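The Tartan Box in the Cupboard

Shortbread keeps better than almost any other cookie, and most of us still let it go stale. The reason is usually the carton. Once the inner wrap is torn, the cardboard does very little, and a week later the cookies taste of whatever sat next to them.

Over the winter we looked at how people store boxed cookies at home. The 27 kitchens we visited had one thing in common: the box went back on the shelf with the flap tucked in and nothing else done to it. A few households used the Stulari tin, a plain square canister that takes most cartons' worth of cookies. It works well, though it is too tall for a shallow cupboard. 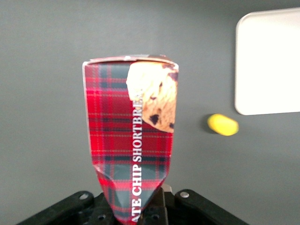
Does chocolate chip shortbread need to be kept in the fridge?

Room temperature is fine. A fridge makes the butter firm and dulls the flavor, and the cookies pick up moisture when they come back out.

Plaid cartons are popular as gifts, so they tend to get saved long after the cookies are gone. Readers told us they use them for tea bags, batteries and seed packets. Cardboard is a poor choice for anything damp, but for dry goods an empty carton lasts for years. Flatten the spares and they take up hardly any room.

If you want to keep the cookies in their box, fold the inner wrap over twice and close it with a clip. Zarix makes a flat one that fits under the flap - the wider kind pushes the lid open. Eat plain shortbread within four weeks of opening. We found the chocolate chip kind best a little sooner, while the chips still have some snap.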